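Musiva Household Pottery Records

README for the transcribed data, release 4

Monday, December 6, 2021

Contents

What is in the folder
Where the records come from
Columns
Spelling and place names
Known gaps
Using the data
Contact

What is in the folder

items.csv – one row per catalogue entry
makers.csv – one row per maker or workshop
places.csv – place names as printed, with the modern form beside them
notes.txt – transcribers' remarks, in the order they were made

All files are UTF-8 with commas as separators. Text fields that contain a comma are in double quotes. Open them with the import option in your spreadsheet program if accented letters come out wrong.

Where the records come from

The entries were copied from the printed bulletin Musiva, which listed everyday tableware held in small local collections: cups, saucers, jugs, milk pans, baking dishes and the like. The catalogue part of the bulletin ran for 31 issues. Each issue had a few pages of articles at the front and the list at the back. Only the list was transcribed. The articles are named in notes.txt where an entry refers to one.

Roel Boersma and Lina Darwish typed the entries from the paper copies in the Van Acker collection. Nadhirah Mangundap checked them against a second set. Where the two sets differ, the later printing was followed and the row has "v" in the check column.

The bulletin used colour plates from its second year onwards. They are not part of this release, but the plate number is kept where the list gives one.

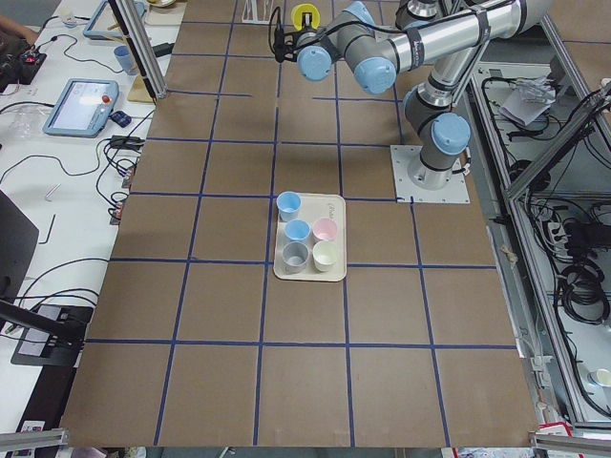
Five cups on a tray

Page references in the data follow the printed page numbers. The early issues start again at page 1 each time, so always use the issue and the page together. Unnumbered inserts have the page number of the leaf before them, followed by "a".

Columns

id – a number given by us, not by the bulletin
issue – issue number
page – page number as printed
object – cup, jug, dish and so on, in the singular
colour – the colour word used in the entry, not changed
height_cm – blank if not given
date_from, date_to – years only
maker_id – links to makers.csv
place_id – links to places.csv
check – empty, "v" or "q"

A "q" in the check column means the print was hard to read. We left these rows in. Filter them out if you need clean values.

Spelling and place names

The bulletin was not steady in its spelling. Flunen is also printed as Flunnen and Vlunen, and all are joined under one place_id. Druvis is used for both the village and the pottery outside it. We split them where the entry makes it clear and otherwise gave the village.

Object names are less tidy. "Beaker" and "cup" were used for the same shape by different compilers, and a handle is not always mentioned. Jasper Segers suggested merging the two words. We decided against it for now – the original word may matter to someone.

Known gaps

Entries dated before 1810 are few, and most have no maker. The compilers seem to have left early pieces to other catalogues.

Heights in the first 4 issues were printed in inches and have been converted. Rounding follows the nearest half centimetre.

Two leaves are missing from both paper sets. Their page numbers are listed in notes.txt.

Using the data

You may use and share the files with credit to the transcribers. Please give the release number, as ids changed between releases 2 and 4. There was no public release 3.

Contact

Corrections go to Thiện Diệp. Send the id, the column and the reading you think is right. A scan of the page helps – a phone photo will do.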